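Brullura Bin Cell: equipment and cost notes

README for the planning folder. Covers what a single bin-to-bin picking cell costs to put together, what wears out, and what should be ordered before the next cell is approved. Software setup is in a separate file.

Status: one cell running, second cell proposed for May
Currency: US dollars, before tax and freight
Maintained by: Brullura cell group

1. Scope

These notes apply to cells that move mixed small items between two metal bins on a tabletop. They do not apply to the conveyor station, which has its own budget line and its own spares shelf. The arm itself is leased and is left out of every total below. Lease terms are reviewed once a year and should not be mixed with purchase requests.

2. Files in this folder

costs.csv: one row per purchased part, with vendor, unit price, lead time and order status
spares.csv: parts kept on the shelf, with reorder point
layout.txt: table dimensions, bin positions, clamp positions
objects.csv: item list for the pick set, with source and replacement price
quotes/: PDF quotes from Malhotra and Positz, current and expired

Rows in costs.csv marked "hold" have a quote but no purchase order. Rows marked "open" have neither. Do not add a price without a quote file to go with it. Two early rows were copied from a catalog page and had to be removed when the vendor's actual price came in higher.

3. Cost summary

The Malhotra quote for the cell package (table, two bins, clamps, mounting hardware, hoses and cable dressing) is 1,915. The Positz quote for the same list is 1,276, but it leaves out the hoses and cable dressing and ships the table without a predrilled top. Once those are added back the gap is small. Compare the quotes line by line and ignore the bottom figure.

Gripper fingertips are bought separately. Budget 200 per cell for the first set plus one spare set. The Emum tips were tried as a lower-cost option and are still under review; leave them out of new requests until the review is closed in costs.csv.

The object set has a limit of 60 per cell. Items should be a mix of rigid and soft, with some shapes that do not sit flat. Secondhand items are fine if they are clean and have no loose parts. 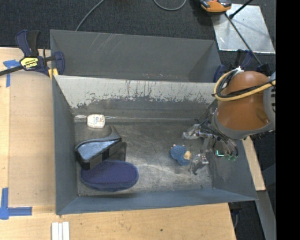

4. Wear and replacement

Bins are treated as consumables. Scratches and scrapes on the walls and floor are expected and are not grounds for replacement. Replace a bin when a wall is bent enough to change its inside width, when an edge is sharp to the touch, or when the bin no longer sits flat on the table. Painted bins cost more and the finish does not last, so order bare metal.

Clamps should be bar type with a release that can be worked with one hand. Inspect the pads monthly. A clamp that slips under load is discarded and not repaired.

Hoses and wiring near the wrist need the most attention. Leave enough slack for full wrist travel and check the ties whenever the gripper comes off. A spare hose and a bag of ties belong in every cell order. Lead time on fittings has been longer than lead time on hose, so order both together.

Table tape is bought by the roll and charged to general supplies. Re-mark positions after any move of the table, then update layout.txt the same day.

5. Planning notes for the second cell

Floor space is the first check. Leave room to walk behind the table and to remove the rear bin without reaching under the arm. The metal beam under the first table was added after purchase and should be included from the start this time.

Power and air should be confirmed with the building before any order is placed. The air line for the first cell was quoted late and held up the install.

Schedule the install for a Sunday if possible. The shared compressor is off load then and can be shut down to connect the new line.

6. Known gaps

Freight is missing from all Positz rows.
Fingertip life has not been logged in a consistent way. Until it is, the spare set in section 3 is a guess.
There is no row for disposal of old bins.
spares.csv lists clamp pads under two different part names. Both refer to the same pad. Use the shorter name in new orders.

7. Changes

Added the fingertip line to the cost summary.
Moved tape from cell costs to general supplies.
Removed the second table option, which the vendor no longer offers.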